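Sun 15 November

Up at six with the radiator knocking again. Bled it before breakfast and got a cup of brown water out of it and then heat. The kitchen was 14 degrees by the thermometer over the bread bin, so I ate standing next to the stove with my coat on.

Morning

The sourdough I set on Friday night had sagged over the rim of the bowl. I baked it anyway. The crust is fine, the middle is tight, and the bottom inch is close to raw. I think the starter is tired. I have been feeding it the cheap white flour since the mill shop closed, and it was never this slow on the rye. Next time I will go back to 500 grams of flour with a third of it rye, and leave it in the cold pantry overnight and not on the counter.

Birgit Kohlhase telephoned at nine about the choir. They are doing the Schwerdtfeger pieces after all, two of the four, and she wants altos who can count. I said I would come to rehearsals but not promise the concert. She said that was the same thing I said in April, and I sang that one. True enough. She is sending the parts by mail, as her printer is out of ink.

Walked out to the allotment after that. There was frost in the low corner by the water butt but the rest had missed it. I pulled the last leeks, which were thin, and cut down the bean poles. Two were rotten at the base, so I broke them up for kindling. The kale is standing up well and the pigeons have left it alone under the net. I tied the net down again on the north side where the wind had lifted it.

The man on the next plot has put up a greenhouse, secondhand, and he has it the wrong way around for the sun. I didn't say anything. He gave me a jar of green tomato chutney over the fence and I gave him three leeks. 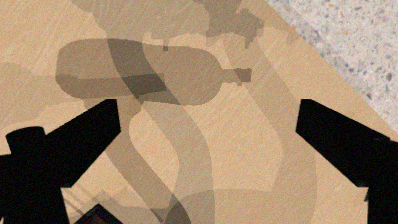 Afternoon

Slept for half an hour, then did the accounts. The gas bill is up again. The roof man wants 2410 for the back slope, including the gutter but not the scaffolding, and he can't start before spring. I will get one more quote and then say yes to somebody. The stain on the landing ceiling has a new ring on it — I put a pencil mark at the edge so I can tell if it spreads.

Wrote to my sister. It took two sheets, mostly about Mother's chest of drawers and who is going to have it. I don't want it. I have no wall for it. But I don't want it sold either, and I said so, which will not help her much.

Then I took the bus to the Gasonari for a coffee and to return the library books on the way. The library was shut, so they went in the slot. I had forgotten that one of them still had my bus ticket from last summer in it as a marker. The coffee was good, and the cake had been in the case too long. It was raining when I came out and I had the wrong shoes on.

Evening

Leek and potato soup, and the top half of the bread, toasted, which covers a lot. The chutney is too sweet for cheese but would do with cold ham.

Read 42 pages of the river book. He has got as far as the second lock and still hasn't said why he left the first boat. I like the parts about weather and skip the parts about his wife.

Darned the gray sock. The heel is now more darn than sock, but the wool is warm and I had the thread out anyway. Also sewed the button back on the raincoat, with black thread where it should be navy.

Still to do this week: ring the second roofer, buy rye flour, lift the dahlias before a hard frost gets them, find the choir folder. I think the folder is in the trunk under the spare blankets. I looked on the piano and in the hall cupboard and it was in neither.

Rain has stopped. The radiator is knocking again, only upstairs now. Bed at ten.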